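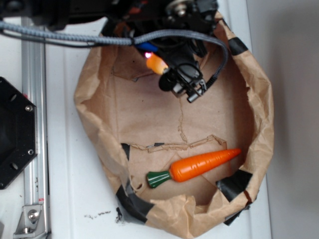 *Brown paper bag, open, on a white tabletop.*

# The Chief Wonder Officer Will See You Now

Imre Borbély got the job on the strength of a lunch. He spent most of it, by his own account, talking about his knees.

For nine seasons he played the brooding harbor pilot on *Vollidside*, a drama in which it rained a great deal and people stared at boats. When the show ended he did what handsome men of a certain age do. He narrated a documentary about eels. He put his name to a gin. Then, on 7 May 2024, Fetwood, a maker of scheduling software with its head office in Rasville, announced that he was joining the leadership team as its first Chief Wonder Officer.

The press release ran to 324 words and used "journey" in four of them. It did not say what a Chief Wonder Officer does between nine and five. I asked Fetwood, and was sent the press release again.

Borbély himself is more forthcoming. We met in the lobby of the Rasville office, where he had been given a lanyard and was wearing it with real commitment, tucked into his breast pocket like a watch chain. He has a desk. He has been in meetings. In one of them he was asked for his thoughts on onboarding and gave them at length, under the impression that it had to do with ships.

"Everyone was very kind about it," he said. "Someone wrote it on the board."

The famous person with the made-up office job is by now a familiar figure in the business pages, a cousin of the famous person with the perfume. The old arrangement was simple: you stood next to the product, you were photographed, you went home. The new one comes with an email address. There is a title beginning with "chief" and a noun borrowed from a greeting card, and there is usually equity, which the star's people will describe as "meaningful" and no one will describe further. The company gets a week of headlines. The star gets to say "my team" at dinner.

Halliday, the agency that handles Borbély, now has a whole desk for this sort of thing. It has placed 28 of its clients in corporate roles, a list that takes in two retired skaters, a weatherman and the surviving half of a comedy duo, who is in charge of empathy at a freight company. The agency would rather you didn't call these endorsements. It calls them "appointments," and there's a style sheet.

Do the appointees do anything? Some do. The weatherman, I am told, is a terror about expense reports. One of the skaters turned up every morning for a month before it was explained to her that she needn't, and kept coming anyway, and is now thought to run the warehouse.

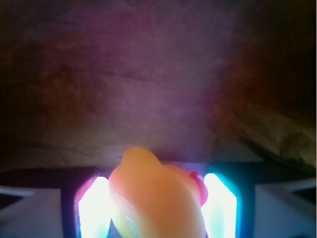 Jussara Lopes laughed when I read her Borbély's title over the phone. She had one of her own once, at a bank, and lasted 21 months in it. Her advice to him was to find out early who orders the stationery and to be nice to them, and never to ask in public what the company sells. "I asked in the third week," she said. "I'd have been better off asking in the first or never. By the third it sounds like criticism."

She was Head of Possibility. She remembers a large office, a small plant and a calendar that other people filled in with colored blocks. Some of the blocks were for thinking. She has nothing bad to say about the money.

What finished it was a town hall at which a man from payroll raised his hand and wanted to know, politely, what had been possible so far. Lopes thought it a fair question, and still does. She went back to acting the following September and has since played two judges and a nun.

Borbély hasn't had his man from payroll yet. He has had a "listening tour," which took in four offices and a hotel breakfast room, and from which he came back with a notebook. He let me look. There were some good things in it. People at Fetwood want the meeting rooms to be warmer, they want to know why the app logs them out at noon, and a surprising number want to know whether the pilot's brother really drowned at the end of season six.

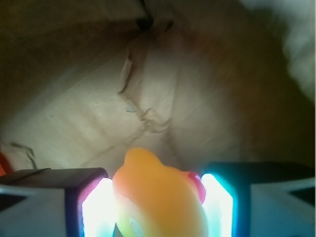 *Soft, orange, and held from both sides.*

He has taken up the matter of the meeting rooms. He wrote to the building's management on headed paper, signed it with the full title, and got an answer the same afternoon, with a request for a signed photo. The rooms are now two degrees warmer. Staff I spoke to rate this above anything the rest of the leadership team has managed this year, though they asked me to be vague about which of them said so.

As for the noon problem, engineering has told him it is complicated. He nodded for a long time, he says, in the way he used to nod at radar.

His contract comes up for review next year. Halliday is relaxed about it – the desk there has already had a call from a company that makes gutters, which is looking for somebody to lead on awe. Borbély has heard about this and is trying not to be flattered. He likes Rasville. He has found a place that does a decent soup.

And the brother, for the record, did not drown. Borbély told the whole of the second floor in his first week, and had to be reminded by Halliday that there may yet be a film.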